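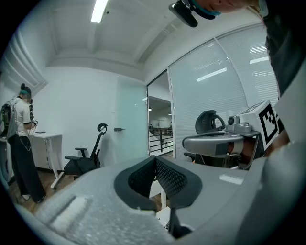 Vormachen mit Handgreifer: eure Erfahrungen?

Tirnholm schrieb am 27. Juni 2020:
Hallo zusammen, ich muss das jetzt einfach loswerden, weil ich seit Tagen mit einem Dauergrinsen herumlaufe! Wir haben bei uns vom Fernsteuern auf Handgreifer umgestellt, also pro Hand ein Gerät mit Kamera und Markerwürfel, und dann macht man die Aufgabe einfach selbst vor. Bisher saß ich immer mit zwei Joysticks vor dem Arm und habe für einmal Tasse umdrehen gefühlt eine halbe Kaffeepause gebraucht. Jetzt nehme ich die Greifer, gehe zum Tisch und fertig. An einem Nachmittag sind 800 Durchgänge zusammengekommen, zu zweit, mit Abwechseln. Beim Fernsteuern waren wir nach einer ganzen Woche bei 700!
Wie macht ihr das? Und wie lange haltet ihr durch, bevor der Unterarm streikt?

Jemon:
Glückwunsch, klingt super! Bei mir ist nach acht Minuten am Stück Schluss, dann wechsle ich. Die Dinger sind nicht schwer, aber man hält sie halt die ganze Zeit in der Luft. Tipp: Griff weiter hinten fassen, dann zieht der Würfel nicht so nach unten.

loeken_77:
Ich bin da vorsichtiger. 800 Durchgänge sind schön, aber wie viele davon kann der Arm überhaupt nachfahren? Ein Mensch dreht das Handgelenk, wie er lustig ist, und macht noch einen Schritt zur Seite. Ein Arm, der auf dem Tisch verschraubt ist, macht keinen Schritt. Beim Fernsteuern merkst du sofort, wenn du an die Gelenkgrenze kommst. Mit dem Handgreifer merkst du es erst beim Abspielen, und dann darfst du aussortieren.

Tirnholm:
@loeken_77 Guter Punkt, das haben wir auch gemerkt. Wir haben inzwischen Klebeband auf dem Boden und die Füße bleiben dahinter. Seitdem fliegt deutlich weniger raus. Genaue Zahlen liefere ich nach, Eskil Backlund wertet das bei uns gerade aus.

Clumard:
Klebeband haben wir auch, großartige Erfindung :-)
Was bei uns noch mehr gebracht hat: langsamer werden! Am Anfang macht man alles im Alltagstempo, und dann sind die Bilder aus der Greiferkamera verwischt und die Marker weg. Ich zähle beim Zugreifen leise bis zwei. Sieht albern aus, hilft aber enorm.

loeken_77:
Langsamer werden heißt dann aber auch weniger Durchgänge. Und schon ist der Abstand zum Fernsteuern kleiner. Ich sage ja gar nicht, dass das nichts taugt. Für alles mit Kraft, Stecker einstecken zum Beispiel, bleibe ich trotzdem bei Leader-Arm und Follower-Arm.

Jemon:
Beim Stecker widerspreche ich! Genau da spüre ich mit dem Handgreifer doch den Widerstand in den Fingern. Mit meinem Leader-Arm spüre ich gar nichts und drücke jedes Mal zu fest.

loeken_77:
Du spürst ihn, ja. Aufgezeichnet wird er nicht, solange kein Kraftsensor drin ist. Der Arm hat von deinem Fingerspitzengefühl nichts.

Jemon:
Okay, der sitzt. Wobei man an der Bewegung schon sieht, dass ich vorsichtig rangehe. Ich probiere es nächste Woche mal direkt nebeneinander aus, gleicher Stecker, gleiche Buchse.

Clumard:
Oh ja bitte, und dann hier berichten! Wir haben im Februar etwas Ähnliches mit Schraubdeckeln versucht und uns hoffnungslos in der Kalibrierung verheddert. @Tirnholm, wie oft kalibriert ihr neu?

Tirnholm:
Morgens und nach jedem Umbau, und immer, wenn ein Greifer heruntergefallen ist. Dauert bei uns rund 4 Minuten, geht also. Ich stelle die Checkliste am Montag hier rein.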